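Does Rinse Aid Do Anything? A Kitchen Chemistry Report

Sabina Havlíček
Chemistry in Everyday Life, final project

Background

My grandmother has poured rinse aid into her dishwasher for as long as I can remember, and she has never measured whether it helps. Neither has anyone else I asked. The bottle says the glasses will come out clear and free of spots. A bottle would say that. I wanted to find out how much of the difference people report comes from the liquid, and how much comes from having paid for it.

Spots on glassware are mostly what is left when hard water dries. The water holds calcium and magnesium, the drop evaporates, and the minerals stay where the drop was. Rinse aid contains a surfactant, which lowers surface tension so the water spreads into a thin sheet and runs off instead of beading up. The textbook explanation is sound and I have no quarrel with it. My doubt is about size. A real effect can still be too small for a person at a dinner table to see.

There is also a second kind of cloudiness, called etching, where the surface of the glass itself has been damaged. No rinse will fix that. I suspect a lot of people buying rinse aid have etched glasses and are hoping for the impossible.

Products and Materials

I compared two rinse aids, Purnon and Kindden, with plain white vinegar and with nothing at all. Purnon costs more and has the bolder label. Vinegar was included since every advice page on the internet recommends it, usually with no numbers attached. The dishwasher was an Edora in the student residence on Ševčík Street, which is neither new nor well loved. All loads used the same detergent powder and the same program.

Tap water in the residence is hard. I did not have access to a proper titration kit until February, so the hardness was only checked with paper strips, and I don't trust those beyond "hard" or "not hard."

Method

I used 20 drinking glasses bought together from the same shop, so that old scratches would not be confused with new spots. Each treatment got its own loads, and the dispenser was flushed with an empty cycle between treatments. Glasses were left in the closed machine for 30 minutes after the cycle ended, then taken out and set on a rack.

Scoring was the weak part from the beginning. My first plan was to score every glass myself, but I knew which treatment I was looking at, and I wanted vinegar to win. I noticed this on the first Friday, when I gave a vinegar glass a good score and then found a ring of dried droplets on the other side. After that, 2 people from my floor scored the glasses against a dark cloth under a desk lamp without being told what had been used. Each glass was rated clear, lightly spotted or badly spotted.

We also changed how we looked at them. At first the glasses were judged standing upright, the way you would see them on a shelf. Turning them over was better. A wine glass has a wide foot with a shallow dip in it, and when the glass is washed upside down that dip can hold water through the drying stage.

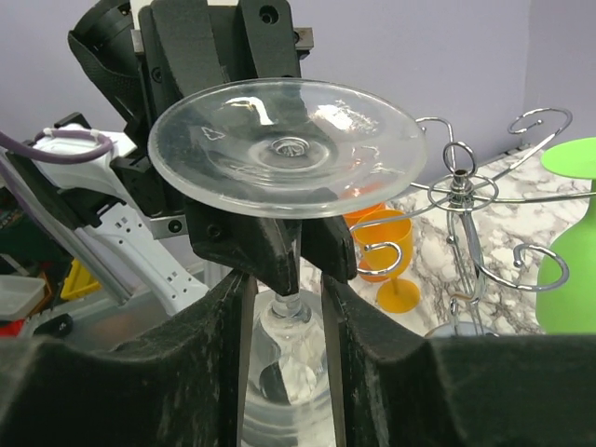 Figure 1. Wine glass held upside down, with the foot at the top. Raised marks and rings in the glass can be mistaken for residue.

Results

Untreated glasses were the worst, which I expected. Both rinse aids did better, and the scorers could not tell Purnon from Kindden. Vinegar landed somewhere between rinse aid and nothing, but the scorers disagreed with each other so often on those loads that I would not put weight on it.

The foot was where nearly all the bad ratings came from, whatever the treatment. Bowls mostly came out clear even with plain water.

Problems

The heating in the machine was uneven, and glasses near the back dried faster. I rotated positions but not on a fixed plan. The sample is small. One supplier's web page claims its product was tested over 900 washes, without saying who did the looking, so I am not sure a large number would have saved me either.

For a repeat I would weigh the residue instead of asking people to squint at it, and I would get the water hardness properly measured before the first load.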